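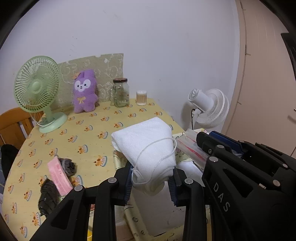
I bought the Omis steamer in November, after my old iron started leaving brown spots on everything. It is a hand-held garment steamer with a water tank in the handle, a cloth-covered cord and one button. I have used it most mornings for work shirts and on weekends for tablecloths and curtains. The pieces that give me the most trouble are the small white ones with a dimpled texture and a thin white cord, the kind that bunch up into curved folds at one end as soon as you fold them. An iron flattens the dimples and catches on the cord. A steamer doesn't touch either one if you hold it back an inch.

The Omis heats up fast. I fill the tank, plug it in, brush my teeth, and it's ready when I get back. The light goes from red to green and there is a small click. My old Pullum took long enough that I would forget I had turned it on.

Steam output is good on the high setting and weak on the low one. I tried low on a silk blouse and a cotton blend and went over each sleeve several times before the creases eased. On high it takes one slow pass down and one back up. Linen is another story. A linen shirt that has sat in the bottom of the basket still needs an iron, and I would not buy any steamer for a closet full of linen. For knits, rayon and anything with texture I have stopped using the iron completely.

The tank is small. I get one shirt and one pair of pants out of a fill, or half of a long curtain panel. The cap is a rubber plug on a short strap, and the strap started to tear after a few months. It still seals. Matúš Machala, who I share the house with, bought the same model and his strap is fine, so maybe I pull on it too hard.

It spits. If you tilt the head past level, warm water comes out with the steam and leaves a wet patch. The patch dries clear with distilled water. With tap water I got a faint ring on a navy dress and had to wash it again. The manual says tap water is OK. I'd use distilled anyway.

Weight is fine when the tank is half full. Full, my wrist gets tired by the second curtain. The Drakar my sister has keeps the water in a base on the floor and is much easier on the arm, but it takes up a corner of her bedroom and the hose gurgles. I don't have the corner to spare.

Two attachments come in the box. The brush clips on over the head and helps with wool coats - it lifts the nap and takes off a bit of lint. The crease clip is supposed to press a line into pants. It left a soft line that was gone by lunch. I put it in a drawer.

The power cord is long enough to reach from the outlet behind my dresser to the back of the door, where I hang things. It does twist. Every couple of weeks I unplug it and let it hang down the stairs until it straightens out.

I emailed Omis about the strap and got a reply from Thandeka Swanepoel in customer service two days later. She offered a new cap for free if I paid the shipping. I haven't taken her up on it yet.

Good: quick to heat, strong on high, safe on textured fabric.
Bad: small tank, spits when tilted, crease clip is useless, low setting is close to useless too.

I would buy it again for the price I paid, which was on sale. At full price I would look at the Drakar first if you have the floor space.

Updated 7th August: the strap has now torn all the way through. The plug still fits tight and I keep it on the windowsill when I fill the tank.

1,139 shares
3 comments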